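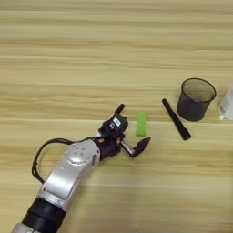 Green block, black marker and mesh pencil cup on the light table.

August, glue notebook, continued

Second batch of the casein glue. The first one I threw away after the weekend, it had the smell of old cheese and did not pull any thread from the stick. I write down the recipe again with all steps, as in the last entry I left out the resting time and Lino Marino had to ask me for it.

Casein powder from Prukine, the fine grade. Water at room temperature, poured over the powder slowly, then left to swell. Lime goes in last, as a thin paste with no dry lumps. Stir, rest, stir again. Total of the batch was 600 grams with the water, which is too much for one person. The pot was still half full when the glue started to go stiff. Next time I make the half.

The resting time is 14 minutes. I tried it shorter and there were small grains left which I could feel between two fingers. A grain like this holds the joint open and you see it later as a light spot in the glue line.

Test pieces: beech on beech, lap joints, planed the same morning. I made 5 joints with fresh glue and 5 with glue that had stood in the pot until it was difficult to brush. All went under the Lecomte clamps with the same quarter turn after first contact. I know that a quarter turn is not a measurement. We do not have the gauge back from Mendon yet, and I do not want to wait for it with the pot open.
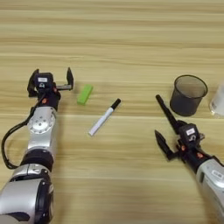
Eraser, white marker, pencil cup and clear cup, with the two arms at left and right.

Results after one night in the clamps. The fresh joints did not open by hand, also not when I held the piece in the vise and pulled on the long side. With the hammer they broke in the wood, except number 3, where the break went partly through the glue line. I looked at number 3 with the loupe. There is a dry area near one corner, so I think I did not brush far enough there. This is my mistake and says nothing about the glue, but I leave it in the table.

The old-glue joints are worse than I expected. Two of them opened with the hand. The remaining ones needed the hammer and all broke in the glue line, with a shiny surface on both sides. If I understand well, the glue had already begun to set before the pieces came together and it could not wet the second face. Lino says the same and he has more years with this glue than I have. He also says to brush both faces when the pot is getting thick, and I will try it, although I would prefer a rule which is simpler: thick glue goes in the bin.

A question which is still open is the stain. On the beech there is a brown edge along the squeeze-out, and on the oak offcut it went nearly black overnight. The lime does this with the tannin, I have read it in more than one place.

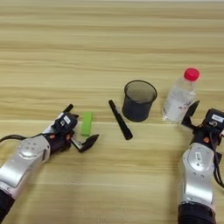 For the oak chairs it means that we must wipe the squeeze-out at once with a damp cloth, or we use another glue for them. I tried to sand the black edge away. It goes down deeper than one would think, and after sanding the surface was lower than the rest — I could feel the step with the nail. Oxalic acid is the other possibility. I have not tried it here and I would like somebody to stand next to me the first time.

We spoke also of filling the gap in the back rail of the old chair. I put a little Plastwood in the gap on one side only. It takes color differently from the beech, more yellow. Under a dark finish it will be acceptable, under oil no. I marked the side with pencil, please do not sand this mark away before the customer has seen both sides.

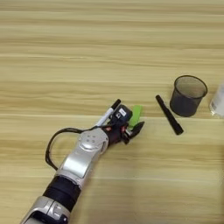
Light tabletop with the seam running across, silver and black arm from the lower left.

Cleaning. Casein glue comes off the brush with cold water if you do it directly. After lunch it needed soap and a lot of patience, and one brush lost its shape. Natural bristle only, the nylon one became soft and left lines.

To do:
Half batch, same recipe, resting time unchanged.
4 joints with both faces brushed, glue on purpose a little thick.
Ask Mendon when the gauge comes back.
Oak offcut: wipe one end at once, leave the other end, compare on the next morning.
Lino wants to see one joint that stays in water for a night. I have told him it will swell, but he wants to see it anyway, and so do I.

Added later, 16:30. The pot from this morning is now like hard rubber. I could turn it upside down and nothing moved. I write the time on the lid from now on, with the hour when the lime went in and not the hour when I started to weigh.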